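29th April. Rullcombe corridor model, bus priority runs

Picked up where the November baseline left off. Demand matrix rebuilt from the Femix export, which came with two zones swapped AGAIN (park & ride and the hospital). Fixed by hand, kept the old file in the folder with "bad" on the end. Need a check script for this, third time.

Signal plans loaded for all junctions except Flilov Road. That one still has the old staging, so any delay numbers east of it are junk for now. Don't quote them.
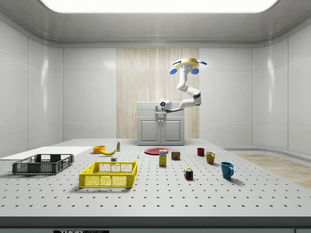 ## Runs

Seeds: 13 per option. Option A = bus lane inbound only. Option B = both directions, parking moved to the side streets.

- A: all finished, no gridlock. Bus times down in the peak, general traffic a bit worse at the MacRitchie roundabout
- B: 2 seeds locked up at the roundabout. Same cause both times, left turners blocking back over the crossing
- C (gating upstream) not started

Looked at the locked ones in playback. Vehicles sit in the wrong lane and never give up. Lane change patience is at the default, probaly too long for a street like this. Will try 50 seconds before touching geometry.
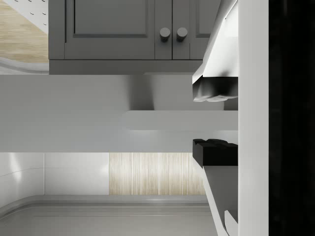 Stop layout next. The two stops by the market want merging into one longer one, and the model hates it, because buses load one at a time unless you draw separate berths. Drew them as a pair either side of a center line, like the knobs on those gray cabinet doors, one each side of the seam, and the second bus now gets in behind the first without blocking the lane. Dwell times still from the old survey. Flat fare boarding should be quicker than what we have, ask for newer tap data.

Pedestrians: crossing at the market is undercounted. Model has people arriving evenly, street has them arriving in lumps off each bus. Tried a linked arrival pattern on one seed.
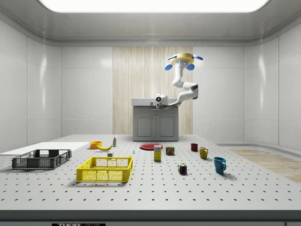
Queue on the north arm got longer with that, enough to matter. So the lumps stay in, and A has to be rerun with the same pattern or the comparison isn't fair. Annoying but ok. Overnight batch.

Route 92 is missing its short workings after the school peak. Timetable file stops early. Added them by hand, headway as printed.

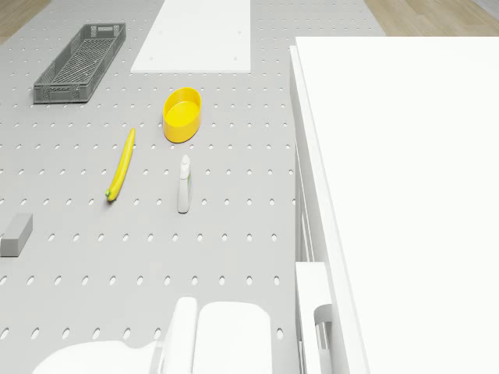 ## To do

- Flilov Road staging from the controller sheet
- rerun A and B, linked pedestrians, same seeds
- patience setting: change in B first, then both if it helps
- check script for the Femix zones
- write down which version of the network is live, there are too many copies of it and the names are no help
- C only after the roundabout behaves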